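The Long Way Home to Randness
Monday, August 12, 2019
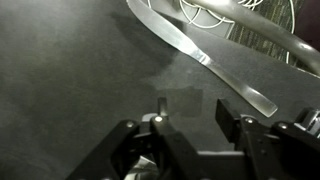 The first time Ivar Fjeld walked through the house on Ginden Street, he got as far as the dining room and sat down on the floor. He had seen the place online that morning, a one-and-a-half-story cottage with a porch and a sad little gravel drive, and he'd driven over expecting to cross it off his list. Then he saw the built-in hutch, still with its original glass, and the afternoon sun coming through it onto the opposite wall.

"I called the agent from the floor," he says. "She asked if I was hurt."

He wasn't, and he closed in April. If you haven't been following the east side of Randness, you should be, because Ginden Street and the few blocks behind it have become the most interesting place in town to buy a small old house (and I say this as someone who rented over there for years and never had the sense to make an offer!).

The cottages went up for workers at the Arango cannery, and they were built fast but with surprisingly good lumber. Most started out under 1,000 square feet. You get 2 bedrooms downstairs, a bath wedged between them, and a half story under the roof that previous owners have used for everything from a sewing room to a pigeon loft. Ceilings are high for houses this size. The kitchens are in back, facing the alley, and almost every one has a pantry deep enough to stand in.

Fjeld's had been carpeted wall to wall, including the bathroom. He pulled it up over a long weekend and found fir underneath, orange as a pumpkin and in great shape except for a patch by the back door where somebody had kept a leaky washing machine. He left the patch for later and went after the windows, which had been painted shut so many times that the sashes and frames were one solid piece. He did the whole front of the house himself, a sash at a time, and I wish you could hear the sound the parlor window makes now when it drops on its new cords. It's a wonderful, heavy clunk.

What I love about this neighborhood is how much of it happens outdoors. The lots are narrow and the porches sit close to the sidewalk, so a walk to the corner takes 3 times as long as it should. On my visit we were stopped twice before we reached the old Video store, which still has its sign and now sells used doors, hinges and claw-foot tubs. Fjeld bought his bathroom sink there and carried it home in a wheelbarrow.

Buying here does take some nerve. Several of the houses are close to 100 years old, and a sewer inspection is money well spent before you sign anything. Ask about the wiring upstairs, too. Parking is on the street for most of the block, and the alley floods at the low end after a hard rain, so bring boots if you tour in spring.

But go and look! Go late in the day, when people are home and the porch lights are coming on. Fjeld is starting on the half story next, where he wants a bed under the slope of the roof and a window seat facing the cannery stacks. He's still deciding about the wallpaper up there, a faded green with ferns. I voted to keep it.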